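段ボール圧縮機のリース切替、請求と止まる件のメモ（自分用兼サポート宛て）

件名：Windaveoの竪型ベーラー、圧縮途中で止まる／リース料が二重に落ちている
状態：対応中
機種：Windaveo 竪型、リース元はUlton

どうも、資源回収ヤードの事務兼なんでも係です。電話だと毎回最初から話すことになるので、もう全部ここに書いちゃいます。長いです、すみません。

まず困っているのは2つ。ひとつは機械が止まること、もうひとつはお金のこと。別々の窓口に振られそうな気がするんですけど、うちの中ではつながってる話なので、同じチケットのままにしてもらえると助かります（前回分けられて、片方が行方不明になりました）。

■止まる件

段ボールを入れて扉を閉めて、圧縮ボタンを押す。プレートが下りはじめて、途中でスーッと力が抜けたみたいに止まって、パネルにエラーの448が出ます。取扱説明書のエラー一覧を見たら、448は「保守会社に連絡」としか書いてない！　いやそうなんでしょうけど、せめて油なのかセンサーなのかくらい教えてほしかったです。

起きるのはだいたい朝の一発目。二発目からは普通に動く日が多くて、だから最初は現場も「寒いからじゃない？」で済ませてたんですよ。でも八月になっても出る。寒いわけがない。

こっちでやったこと、順番に書きます。

・電源を落として入れ直し。そのときは消える、翌朝また出る。
・作動油の量を見た。ゲージの線の中に入ってます。色は薄い飴色で、前に使ってたMichalskiの古いやつの真っ黒なのと比べたら全然きれい。
・扉のリミットスイッチのまわりを掃除。紙粉がごっそり取れて、絶対これだ！と思ったのに、次の朝にまた448。がっかり。
・入れる量を減らしてみた。いつもの半分くらいでも出ます。空で動かしても一回出ました。
・コンセントを別の回路に。変わらず。延長コードは使ってません。

圧力計は、ちゃんと動く回は200のところまで針が上がります。止まる回は、そこまで行かずに戻ってしまう。単位はバーだと思うんですけど、文字がかすれていて自信がないです。今度ちゃんと拭いて見ます。

あと関係あるのかわかりませんが、止まる前にポンプの音がちょっと高くなる気がします。ヒューン、みたいな。口で真似したら現場の人に笑われたので、録音を添付しました。フォークリフトのバック音がかぶってますが、後半は聞こえるはず。

■お金の件

で、こっちのほうが胃にきます。

もともとうちはGorkirusという融資プランで圧縮機を買う予定で、見積もりまでもらってたんです。それを途中でUltonさんのリースに切り替えた。月々650ユーロ（うちは本社が向こうなので引き落としもユーロです、ややこしくてすみません）。段ボールをバラのまま引き取ってもらうより、ベールにしたほうが単価がいいので、その差額でリース料を払う計算でした。計算では、です。

ところが先月の明細を見たら、同じ650が二回落ちてる。片方の摘要は「設備リース」、もう片方は「設備ファイナンス」。つまり、やめたはずの融資プランのほうも生きてるんじゃないかと疑ってます。解約の確認メールは手元にあって、これも添付しました。銀行に聞いたら「引き落とし元に聞いてください」、引き落とし元に聞いたら「契約番号が見つかりません」。番号が見つからないのに引き落とせるのはすごいと思います。

それと、機械が止まってる間のリース料の扱いも知りたいです。契約書の保守の章に「使用不能の期間については別途協議」とあって、この協議って誰に申し込めばいいんでしょう？　朝の一発目だけ止まる機械は使用不能に入りますか。うちとしては、毎朝誰かが張りついて、止まったら入れ直して、また待って、というのをやってるので、入れてほしい気持ちは大いにあります。
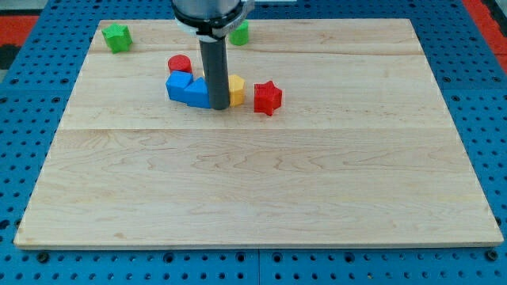 Mutua Muliです。チケットは分けずにこのまま私が見ます。請求のほうから先に書くと、二回の引き落としは契約番号が別々に登録されていて、古いほうの停止処理が済んでいませんでした。経理に返金を依頼済みです。摘要が「設備ファイナンス」のほうを戻しますので、「設備リース」のほうはそのままにしてください。448は、プレートが決められた時間内に下まで届かないと出るコードです。油の量が足りていても、吸い込み側のフィルターが詰まっていたり、どこかから空気を吸っていたりすると、一晩置いた後の最初の一回だけ出ることがあります。音が高くなるというのもそれらしいです。録音は聞きました。金曜に技術の者を行かせたいのですが、朝の一発目を動かさずに待っていてもらえますか。

返信ありがとうございます！　返金の話だけで今日はもう帰ってもいいくらいです。

金曜、大丈夫です。始業は七時半なので、それより前に来てもらえるなら門を開けておきます。一発目は動かさないように、操作盤に貼り紙しました。それでも押す人がいそうなので、前の晩に鍵を抜いて私が持って帰ります。

ひとつ追加で質問です。フィルターが原因だった場合、交換は保守料の中ですか、それとも別料金ですか？　契約書だと「消耗品を除く」になっていて、フィルターが消耗品かどうかがどこにも書いてないんです。納品からまだそんなに経ってないし、できれば中でお願いしたい……。

それから協議の件、返事がまだなのでもう一度書いておきます。止まった日の記録はノートにつけてあるので、必要なら写しを出します。字は汚いです。

追記。圧力計、拭きました。単位はバーで合ってました。今朝も一発目で448、入れ直して二発目は200まで上がってます。ポンプの下の床も見たけど、油の垂れたあとはなし。ホースの継ぎ目は奥のほうが手も目も届かなくて、そこは金曜に見てもらえますか。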